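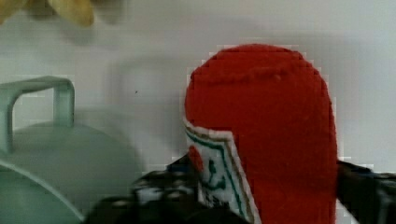

4.2 Collecting demonstrations

All training data for the tabletop tasks were collected by remote control. An operator moves a small leader handle, and the arm follows it at 15 Hz. We tried guiding the arm directly by hand in the first weeks and kept it only for checking reach limits. With a hand on the arm, the operator's forearm kept showing up in the recordings, and the motion near the table was jerky. The leader handle solved the first problem fully and the second in part. What the operator must learn is where to close the fingers. Tall objects are taken low when the neighbors allow it, as with the red bottle in Figure 4, which is held near its base with the pale green lid and its loop handle off to one side. A low grasp leaves the label and the rounded top in the wrist view, and the policy uses both when it estimates which way the bottle is turned. A high grasp is easier to perform but covers the top with the fingers. We allowed either one, and asked operators to prefer the low grasp whenever the space beside the object was wide enough for a finger.

The table layout is set by hand before each episode. The large plate stays near the back and the toy oven stays on the right. The smaller items are moved between episodes, and we did not try to make their positions uniform. Operators tend to leave things where the last episode put them, and the layouts in the data are therefore clustered. We return to this in Section 6. 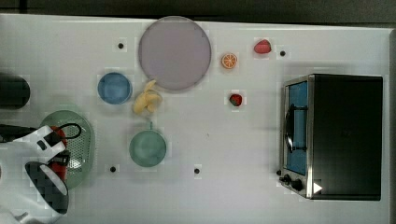 Octavio Villca and Rohani Ginting
Mirness Laboratory, Quintero
November

An episode starts when the operator presses the pedal and ends when the pedal is released. Joint positions, gripper opening and all camera streams are written to one file by the Zaneton recorder. Failed grasps are kept if the operator recovers inside the same episode. If an object leaves the table, the episode is thrown away. After this filter the set holds 2,000 episodes across 7 tasks. The tasks are not equally represented. Moving fruit to the plate is quick to show and makes up the largest share, while putting an item in the oven takes longer and was tiring to repeat.

The hardest part to show well was the approach to an object lying on its side next to the colander. The operator has to bring the gripper over the object and turn the wrist without dragging a cable across the holes in the colander. Most of our rejected episodes in this group ended with the colander being pulled out of place. Both authors served as operators, and the first author's episodes are slower in the last part of the approach. We did not rescale them.

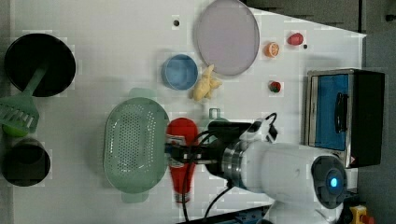
Speed differences of this kind matter for training. A policy fitted to both operators at once learned to pause above the object, and in several rollouts it stayed there until the time limit. Adding an operator label to the input removed most of the pauses. At test time we set the label to the second author, whose motion is more even. We also trained a version with all still segments cut out, as is done in the Flotanlow baseline. It moved faster but closed the fingers early on the bottle, and we did not use it for the results in Section 5.

Operators were given no script for the order of the sub-steps. For the tasks with more than one object, they chose which to move first.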